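4 Setting up a walk in the Kistbridge Audio Guide

This section covers loading a biographical walk on to the handset and matching its stops to the streets. It applies to the Mamier Walk and the Bạch Family Walk. For museum interiors, see section 6.
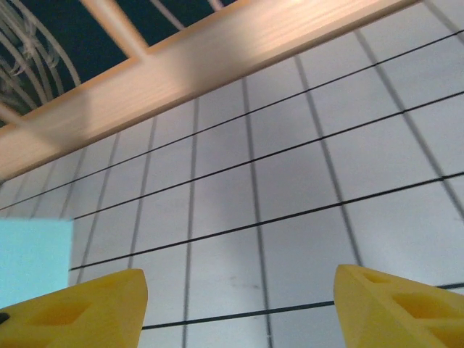
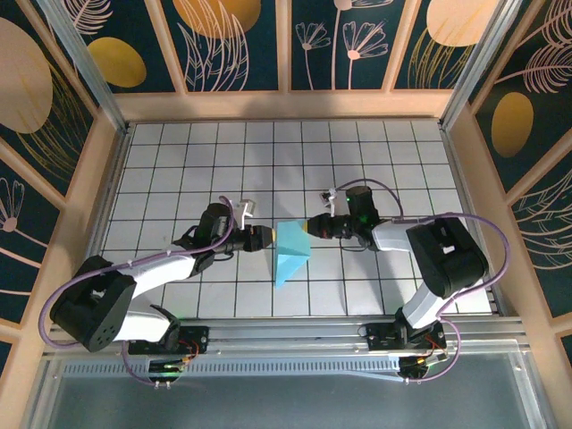
Figures 4a and 4b. Yellow gripper fingertips and a white surface divided by dark lines.

4.1 Before you start

Check that the handset battery is at 70 per cent or more. Each walk needs 418 MB of free storage. The Clarik reader must be installed if letters and diary pages are to be shown with the narration.

4.2 Loading the walk

1. Switch on the handset and wait for the home screen.
2. Select Walks, then Add.
3. Choose the walk by its title. Titles are listed under the surname of the person whose life is followed.
4. Select the language of the narration. The language of the quoted letters is set separately in step 6.
5. Press Load. Do not remove the memory card until the word Ready is shown.
6. Open Letters and select Original, Translated or Both.

Note: If Both is selected, the original is read first and the translation follows after a pause of 2 seconds.

4.3 Matching stops to the streets

1. Stand at the first stop with a clear view of the sky.
2. Select Locate. The stop number turns green when the position is found.
3. If the number stays grey, select Manual and enter the stop number printed on the route card.
4. Repeat at the second stop. The remaining stops are then matched without further input.

Note: Some houses on the Mamier Walk have been renumbered. The guide uses present-day numbers. The older numbers, as they occur in the family's letters, are given in brackets on the route card.

Caution: Narration starts when the handset is within nearly 200 metres of a stop. Pause playback before crossing a road.

4.4 Order of stops

Stops play in walking order by default. This differs from the order of events: on the Bạch Family Walk, the school years are heard before the arrival in the city. To follow the life by date, select Options, Order, By year. The route becomes longer and passes the harbour twice.

4.5 Disputed dates

Where sources disagree on a date, the screen shows a small letter d beside the year. Press the year to read both versions and their sources. The narration gives the version found in the earliest written record.

To hide these marks, select Options, Notes, Off. The setting is kept until the walk is removed from the handset.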